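Thu 20 May

Fastano Brings "The Stulldale Nine" Back for a Second Season, With Modupe Tijani Returning as Host

STULLDALE - Fans who have been filling our inbox since January can finally relax, and so can the rest of us in the office who have had to keep quiet. Fastano is delighted to announce that "The Stulldale Nine," the celebrity talent show that sends 9 well-known faces to a small town and asks them to put on a variety night for the locals, will be back this fall for season 2.

Modupe Tijani, whose gold jumpsuit in last year's finale got more mail than any of the acts, is once again your host. She signed on before we had even finished asking, and we could not be happier to have her.

"I cried at the airport when we wrapped last time, and I'm not a crier," said Tijani. "The people in that town fed me pie for weeks. I told my agent that if they ever went back without me, I would take it very personally."

Joining her on the judging panel are singer Tươi Tạ, who comes to us straight from her sold-out club tour, and comedian Anas Bouzid, a contestant last season who finished second with a tap routine he still likes to bring up at dinner. Choreographer Thoa Phùng stays on as head coach, and she has promised (or possibly threatened) to make rehearsals a good deal tougher this year.

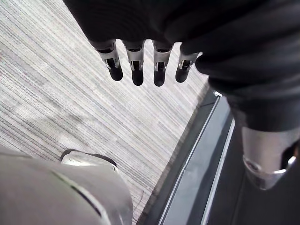
The full cast will be revealed one name at a time on the Fastano app over the summer, so do keep an eye out. We can say that the group includes an Olympic swimmer, a much-loved soap villain and a chef who has never sung in public before and was very nervous about our printing even that much.

The finale will be held live at the Grendico Theater, and this time we have found room for almost 2,000 guests. Last season's tickets were gone in 30 minutes, and a lot of you wrote to tell us how disappointed you were - we read every one of those letters, and the bigger hall is our answer. Stulldale residents will get first pick of the seats, as they should.

"This show was always meant to be a good time for the whole family, with nobody made to look foolish unless they really want to," said executive producer Justinas Rozīte of Usman, the studio behind the series. "We have a bigger stage, a better band and a few surprises that I have been told, very firmly, not to spoil today."

Season 1 is streaming now on Fastano, including the reunion special and Bouzid's tap routine in full. Interview requests for the host and judges may be sent to the Fastano press office.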